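Threads > Small Shop Automation > Budgeting

4 min read

Okay, the budget for our second two-arm bench is done and I am way too happy about a spreadsheet. Putting the whole thing in a thread while I still remember why each line is there.

Starting point: we already have one bench with a pair of arms on it, and the job is sorting hand tools in and out of a divided tray. Kit restocking, basically. We want a second bench by May and I had to make the case for it on paper.

First quote came from Zallard. $2,081 for the enclosure, table surface, rails and front panel, delivered flat. Arms not included! I read that line three times before I believed it, so please read your quotes slowly.

Second quote, Allummont, $1,477 for what looks like the same list. The difference is almost all in the walls. Zallard's come with the mounting holes cut, Allummont's come as plain sheets and you do the cutting. We own a good drill press and I like an afternoon with it, so guess which one I'm leaning toward.

The thing I got wrong last time was budgeting for the arms and forgetting everything between the arms and the wall. Cables, ties, connectors, brackets, spare fingers. It's all small stuff and it adds up so fast.

So this time the small stuff has its own tab. 34 lines in it. I love this tab.
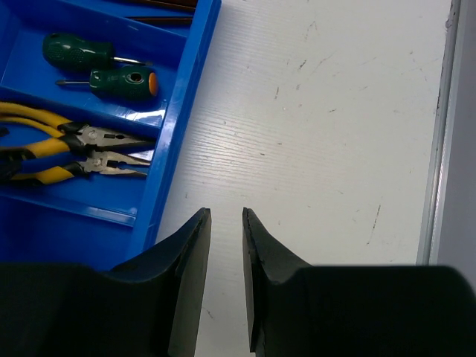
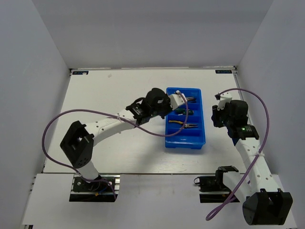 Purple cables, zip ties, white brackets. Every one of those is a line on my tab.
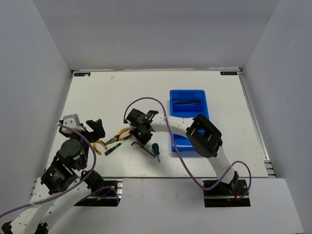 Gripper fingers next. They're a wear item and should be budgeted like one, same as drill bits or saw blades. I put in two full spare sets per arm, plus one set that never leaves the drawer unless something has gone badly wrong.

Hajdu sells fingers in packs and the price drops nicely when you order 24 at once. That's more than one bench needs in a year, but split across two benches it makes sense, so I'm counting that as a point in favor of bench two (my spreadsheet, my rules).

Trays! Buy the trays before you buy anything else. I mean it. The compartment size decides how far the arms have to reach and how tight the fingers have to work, and if you change trays later you redo all your positions. We're ordering ours from Imley, all from one batch so they match.

Also buy a second set of every hand tool you plan to sort. Same model, same handles. They cost next to nothing compared to an arm, and you don't want to be raiding the bench every time someone in the shop needs pliers.

Someone will ask about used arms, so – yes, I looked. The prices were great. But I'd want spare motors on the shelf from day one, and once I added those the savings mostly went away. If you already have matching spares, go for it, your math will be better than mine.

Time is the line I still don't know how to do well. Setup on bench one ate way more evenings than I planned. For bench two I've written down double my first guess and I'm hoping to be embarrassed by how high it is.

Floor space too. Measure with the arms stretched out, then add room for a person to stand there with a screwdriver and a coffee. My first sketch had the bench fitting beautifully and nowhere for me.

Current order plan: trays now, enclosure next, arms after that, fingers and cables in the same box as the arms if I can get the shipping combined. Cutting the walls happens while we wait for the arms.

If you've bought from Allummont, I'd love to hear how square the sheets are when they show up. And if you have a better way to budget setup hours, please tell me, I will add a tab for it.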